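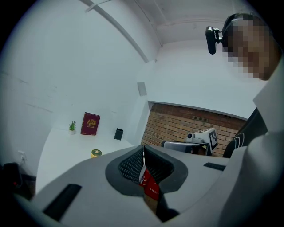 The back room with the white walls and ceiling, and the brick that we left unpainted.

Stoscombe Interior White, matte finish: my review after 20 months

I bought this paint for the back room of our shop in October, the year before last. The room was light yellow before, and the ceiling had a different yellow, older. I wanted one white for all the walls, the ceiling and the long beam, and I did not want to choose between forty kinds of white. Claltance, the paint store near us, had the Stoscombe on the shelf and the man there said it can go on a ceiling also. I paid 369 dollars for all the cans, with one roller and a tray included in that price.

Opening and mixing. The paint is thick. It needs a long stirring, longer than what is written on the label. On the first can I was impatient and the first strip on the wall came out thin and a little gray. After this I stirred each can for the time of one song on the radio, and I had no more problem.

Covering. On the walls, 2 coats were enough. On the ceiling I had to make a third one over the joints between the panels, and even now you can find the lines if you look for them. I do not blame the paint for this. The joints should be filled before, and I did not fill them. The beam was easier than I feared, only it is hard on the neck.

Smell. Not strong. We kept the door open for one night and worked in the room the next afternoon.

Color. This is the part I like the most. It is a clean white with no blue in it, and next to the brick it looks very good. The brick is reddish-brown with some tan, and beside the old yellow it looked dirty. Now it looks warm. My cousin Wanpen Luangrath wanted to paint the brick too, and we discussed it for one whole dinner. I am glad that I was stubborn. We painted the small box on the back wall in the same white and it disappears nicely.

Washing. Here I must take away a star. The can says "washable", and this is true for coffee and for pencil. For the gray marks which come from boxes and chair backs, it is only half true. On the left wall we have several faint scuffs and some thin streaks. I tried a damp cloth, then a drop of dish soap, then a white sponge eraser. The eraser takes off the mark but it leaves a shiny spot, and from the side the shiny spot is uglier than the mark. So I stopped, and the scuffs stay. In bright light you notice them, in the evening you do not.

For comparison, in the front of the shop we have Nodano satin. It washes better, but it shows every wave in the plaster, and the smell stayed for a week. If I painted the back room again, I would use the Stoscombe for the ceiling and the upper walls, and something harder for the lower part, up to the height of a chair. I asked Claltance if Stoscombe makes a satin in exactly this white, and they said not at the moment.

One more practical thing. Keep the number from the lid. Mine is 968, and when I bought a small can for repairs this spring, the color was the same and the repaired places cannot be found.

Good points: color, smell, easy on the roller, repairs match.
Bad points: scuffs, shiny spots after rubbing, must be stirred long.

Four stars from five. For a bedroom I would give all five.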